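Homonmont Toy Library Reopens Building Brick Collection

Wed 16 October

The Homonmont Toy Library has reopened its building brick collection to borrowers after a full sorting and repacking of the stock. Loans resumed this week from the main desk on Vikmont Street. Members who placed a reservation during the closure will be contacted in the order in which their requests were received.

The collection was withdrawn from loan in September. In recent years it had been lent out as mixed tubs filled by weight, with no fixed contents. Families often reported that a tub held plenty of long, thin pieces and very few of the plain square bricks that younger children use most. Returns were also difficult to check, as staff had no list against which to compare a tub when it came back.

Under the new arrangement, the library offers 45 numbered sets. Each set has a printed contents card, and the same card is used at the desk when the set is returned. The sets are arranged in two groups. Starter sets contain only two-by-two bricks in plain colors and are intended for children who are building for the first time. General sets contain a wider range of shapes, including plates, slopes and long bricks.

A further 2000 bricks have been kept back as a reserve, from which missing pieces will be replaced. The library does not intend to charge for the loss of single bricks. Where a set is returned with a large part of its contents missing, the borrower will be asked to look at home before the next loan is approved.

Sorting and repacking

The work was carried out in the Sterkell Room on the ground floor. All pieces were first washed in warm water with mild soap and left on towels to dry. Cracked bricks, bricks with bite marks and pieces that no longer held together were removed and sent for recycling. The remaining stock was divided by size and then by color.

Color proved to be the slower part of the task. Older bricks in the collection had faded unevenly, and several shades of white and gray had been mixed over time. Where a piece could not be matched with confidence it was placed in a general set. The starter sets use strong, easily named colors so that a child can be asked to find "a red one" or "a green one" and succeed without help.

Clear boxes were chosen for the put-away activity that goes with the starter sets. In earlier sessions for toddlers, staff had used cloth bags and lidded tins, and children tended to lose interest once a brick had gone out of sight. With clear walls, the bricks that have been put away remain in view. A colored base beneath the box marks where it belongs on the table and gives a child a simple target to aim for.

The activity itself needs very little. A few bricks are set out with space between them on a plain surface, and the box is placed to one side within reach. The child picks up one brick at a time and puts it in the box. Naming the color aloud is encouraged but not required. Once all of the bricks are in, they can be set out again in a different order. Most families will find that a session of seven minutes is long enough for a two-year-old, and older children may wish to choose the order themselves.

The library recommends a light, uncluttered table for this purpose. Patterned tablecloths make small bricks harder to pick out, and a soft cloth allows them to tip over. Adults should remain with the child throughout. The bricks are not suitable for children who still put small objects in their mouths.

The bricks and the clear box, Sterkell Room
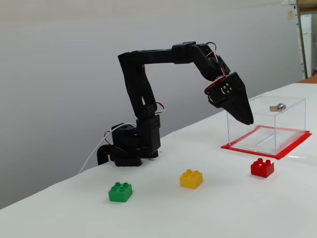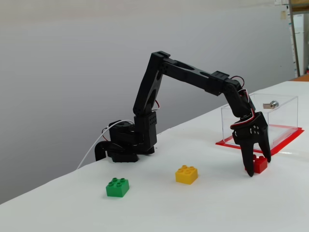
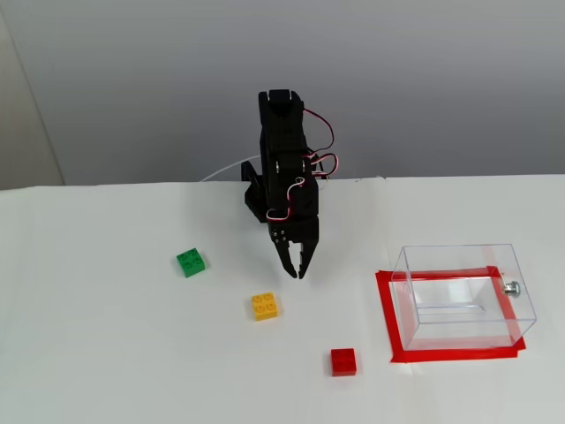 Green, yellow and red bricks on the white tabletop. 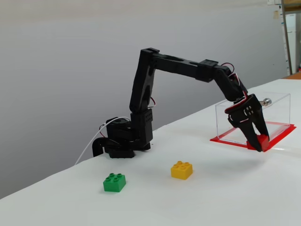 Borrowing a Set

Sets may be borrowed by any household with a current membership. At the time of reopening, 81 households had asked to be placed on the reservation list, and new requests are being added behind them. Each household may hold one brick set at a time, in addition to its usual allowance of other toys.

The loan period is three weeks. It may be renewed once, at the desk or by telephone, provided that no other member is waiting for the same set. Members may ask for a starter set or a general set but cannot reserve by number. Clear boxes are lent separately, as the library holds fewer boxes than sets, and should be requested when the set is collected.

Borrowers are asked to observe the following points:

Check the contents against the card before leaving the desk.
Wash bricks by hand only. Dishwashers can warp them.
Dry all pieces fully before they go back in the bag.
Wipe clear boxes with a soft, damp cloth. Paper towels and scouring pads leave scratches.
Return the contents card with the set.

Bricks found at home after a set has gone back can be left in the tray by the front door at any time during opening hours. They do not need to be labeled with a set number.

Donations

The library is accepting donations of two-by-two bricks in any plain color, including single pieces. Donated bricks should be clean and free of stickers or paint. Motors, battery parts and figures cannot be accepted at present. Larger donations should be arranged in advance with the desk so that shelf space can be set aside.

The purchase of storage bags and printed cards was supported by a grant from the Imai Fund for Early Play. The library thanks the fund for its support, and its members for their patience during the closure.

Opening hours are unchanged. The Sterkell Room is again available for morning play sessions, and the schedule for the coming weeks is posted at the Vikmont Street entrance.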